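Task Conventions in Demonstration Data Collection

By Busisiwe Mabaso
Updated October

Task conventions are the written rules that people follow when they record themselves doing manual jobs so that a robot can later learn from the recordings. They cover how a workspace is set up, how each attempt starts and ends, which attempts are kept, and what has to be written down. The term is used mostly for work done with hand-held grippers, where a person carries the gripper tool and a camera on the tool records what the fingers are doing.

Conventions of this kind are house rules and do not have the force of a safety standard. A group may publish its rules along with its recordings, and other groups may then copy them in whole or in part. The Skedeteck handbook, the Terna field guide and the shorter Zenix checklist are three that are often compared, and they agree on more points than they differ on.

Background

Early collections were often made with no written rules at all. Operators were told the name of a task and left to work out the rest. Two people given the same job, such as "put the mouse on the pad," might disagree on which way the mouse should face, whether it could overhang the pad, and whether pushing it across the desk counted. Recordings made this way were hard to combine, and many were thrown out during review.

Written conventions came in as a way to settle these questions before recording. The Wojcik rules, one of the first sets to circulate widely, ran to 14 short clauses and dealt almost entirely with start and end states. Later sets added sections on the setting, on privacy and on the care of the tool.

Workspace rules

Most conventions separate the task objects from the rest of the setting. Task objects are the things named in the instruction. Everything else in view is called background, and the usual rule is that background should be left as it was found unless it blocks the work or shows something private.

The reason given in the Terna guide is that a desk in daily use has boxes, packets and papers on it, and a robot trained only on bare tables may do badly there. The guide tells operators to leave such items alone for the full set of attempts. If an item is bumped, it may stay where it lands, but the bump is noted in the log.

Papers are treated with more care. Any sheet with names, addresses or account details is to be turned over or taken away before recording starts. Packaging and advertising material may stay.

A start state is valid when the task objects are in reach, clear of one another and not already in the finished position. For a mouse and pad task, this means the mouse rests on the desk surface with a visible gap between it and the pad. Both fingers of the gripper should be open and in view.
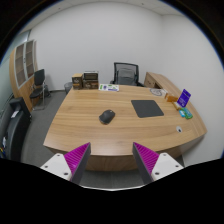

Start and end states

The start state is the arrangement of objects when recording begins. The end state is the arrangement that counts as finished. Conventions usually ask for both to be written in one sentence each, in words that a reviewer can check by looking.

A common form for the task above is as follows.

Start: the mouse is on the bare desk, any angle, not touching the pad.
End: the mouse is on the pad, right side up, and the gripper has let go.

The phrase "any angle" matters in practice. Skedeteck asks operators to change the angle and position of the mouse between attempts, within reach of the arm, and to avoid putting it back on the same spot out of habit. Terna allows a fixed position for the first 30 attempts and asks for variation after that. Zenix leaves the choice to whoever runs the session.

The release is part of the end state in all three. An attempt that stops with the fingers still closed on the object is marked incomplete.

Approach and grasp

Rules on the approach are fewer, and they tend to be worded as advice. The gripper should come in at a steady pace with the fingers open wider than the object. The operator's free hand stays out of the work area. Objects should be gripped on firm surfaces that will take light pressure, and for a computer mouse the sides of the body are preferred over the buttons and wheel.

The rounded body of a mouse makes its angle important. Many mice are shaped for one hand and have no matching pair of flat sides, so an operator may need to turn the wrist before closing the fingers. The Skedeteck handbook says to line up the gap with the object first and only then to lower the tool - doing both at once is listed among its common faults.
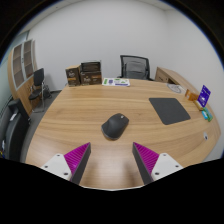
A black mouse on the bare desktop, with the open gripper fingers in the foreground and the pad farther right.

Corrections are allowed. If the first grasp slips, the operator may open the fingers and try again in the same recording, and the attempt is tagged as a recovery. Older rules had such attempts deleted. Most current ones keep them, on the view that a robot also needs to see how a poor grasp is put right.

Record keeping

A session log normally lists the task sentence, the operator's code, the tool used, the number of attempts and anything unusual. Zenix caps a session at 100 attempts before a break is required. Terna sets no cap but asks that the finger strips be wiped and the plate fasteners checked at each break.

Reviewers look at the first and last moments of each recording against the written states. In a trial of the Wojcik rules, 38 recordings were returned to operators, most of them for an end state that did not match the sentence in the log.

Criticism

Some operators find the rules on variation hard to follow, as people tend to repeat themselves even when told to vary. Others object to the background rule and argue that leaving a desk as found makes two sites impossible to compare. Supporters reply that the log is the place to deal with this.

Comments (3)

deskside_dan: We use the Terna rules at work. The part about letting a bumped item stay where it lands saved us a lot of fuss.

R. Okell: Is there a rule for cordless versus corded? The cable changes the task quite a bit when you lift the mouse.

mpl77: @R. Okell Skedeteck treats them as two separate tasks with separate logs. I don't think Zenix mentions it.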